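Packed up most of my hill stuff tonight and I'm finally writing down how the new board went. Short thread on the Skindier, 42 days in.

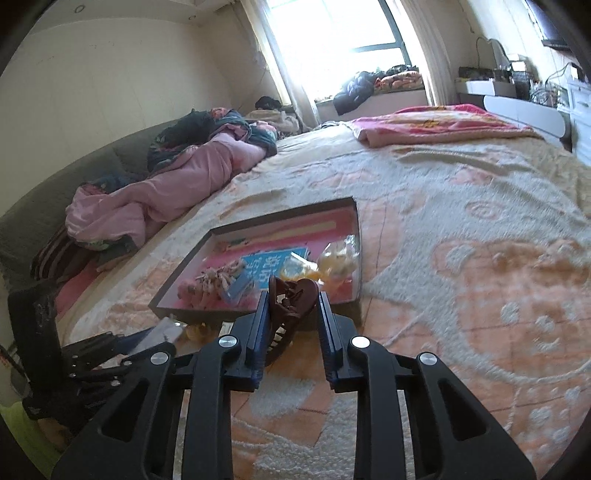

Hair clip, box of small accessories, big blanket.

1/ I bought it in March on closeout to replace a stiff camber board I'd had for years. Mine is the mid-wide. My boots are a 10 and I get no toe drag on it.

2/ Flex is softer than the sticker says. Fine at the speeds I ride. On hard morning snow the nose starts to chatter, and I have to stay low and keep weight on the front foot.

3/ Slush is where I like it best. It turns quickly and it doesn't hook up on flat run-outs.

4/ Bindings are the Hondenex straps I already owned. One ankle ratchet stripped at Rivadeneira, halfway down the long cat track. The shop at the base had the part and put it in while I ate lunch.

5/ Base has one core shot near the tail, from a rock under the Resa chair. I filled it with P-tex at home. The patch is ugly but it's held so far.

6/ Edges: I detuned the contact points a little before the first day and left the rest alone. Had it sharpened twice.

7/ Price, since people asked. It was 700 at full retail and I wouldn't have paid that. Even 600 would have been a stretch for me. I waited.

8/ Nazmiye Kırmızıgül asked if it works for a beginner. I'd say it's okay for a second board. For the first one I'd rent until you know what width you need.

9/ Things I'd change: the topsheet chips along the sides if you stack it with other boards in the car. The inserts are also spaced so that I can't get my stance quite as narrow as I want.

10/ Storage wax goes on tomorrow. I leave it thick and scrape it in the fall. Bindings come off too, screws in a sandwich bag taped to the baseplate.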